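Research Technician, Gripper Evaluation (fixed term)

Losau Handling Laboratory, Fostton
Reference: RT-246
Posted: Jul 2, 2024

Losau Handling Laboratory is recruiting a technician for Rideline, a comparative trial of parallel-jaw grippers on garments. The post is full time and on site. It reports to Kanako Minami, who leads the trial.

Background

Rideline compares two finger types on the same pair of arms. The garments are ordinary clothing, mostly denim, with some belts. Denim was selected for its stiff seams, thick waistbands and poor behaviour when folded. A finger that holds a T-shirt without trouble may slip on a doubled waistband, or close on the pocket bag when the hem was wanted.

Each trial is run under operator control. The command stream, the joint positions, the jaw opening and the views from the wrist and overhead cameras are logged together. Trials are then labelled by hand as complete, partial or failed. The first round closed in April with 358 labelled trials. The second round will use the same garments and a revised controller with a lower closing speed.

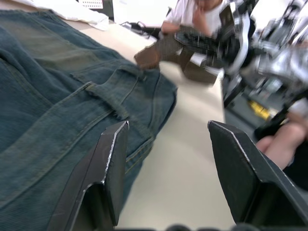

Wrist camera view: gripper fingers open at the edge of a pair of jeans.

Finger condition is recorded as part of the trial. Coating loss at the tips changes the friction on cloth, and a chipped rim can catch a loose thread. The successful applicant will inspect the fingers at the start of each session, enter the result on the wear sheet and decide whether the set can stay in service.

Main duties

Set up and check both arms before each session, including cable routing, wrist mounts and camera alignment.
Operate the arms through the trial list in the order given.
Change fingers and repeat the jaw calibration after every change.
Label trials on the same day they are recorded.
Keep the fault log. Faults are entered when they occur, with the trial number.
Reset garments to the start position shown on the trial card.

Essential

A technical qualification or equivalent bench experience.
Experience of running repeated tests to a written procedure.
Ability to read a wiring diagram and replace a connector.
Basic use of the command line and of a spreadsheet.
Normal use of both hands for extended periods, or a proposed adjustment that allows the same work.

Desirable

Previous work with two-arm systems.
Some Python.
Experience with textiles, tailoring or laundry work. One member of the present team came from alterations and her notes on seam types are now part of the labelling guide.

The work

A session lasts a morning or an afternoon. Belted garments take longest, as both grippers have to work at the waistband at once with little clearance between the wrists. Cable slack has to be checked before these trials in particular. 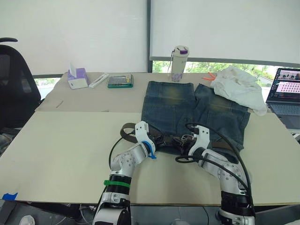
Mwende Laizer finds the belt trials the hardest part of the list and would tell any applicant so: "You get the left jaw where you want it, then the right one has nowhere to go. I back off and start the approach again. Put that in the advert, people should know how much of the day is backing off."

Applicants should note that repeated approaches are logged as part of the same trial and are not counted as faults.

Terms

Fixed term, 57 weeks. 36 days' leave pro rata, including public holidays. Training on the arms and the labelling software is given in the first two weeks. Occasional travel to the Ikeda site, where the spare controller is kept. Travel costs are paid.

How to apply

Send a CV and a covering letter of no more than two pages to the laboratory office, quoting the reference above. The letter should describe one test you have run that gave inconsistent results and what you did about it. Shortlisted applicants will be asked to complete a short practical on the arms. No preparation is needed for it.

Questions about the post should go to Yuzuki Hirose. Questions about access to the building or adjustments at interview should go to Rin Sasaki.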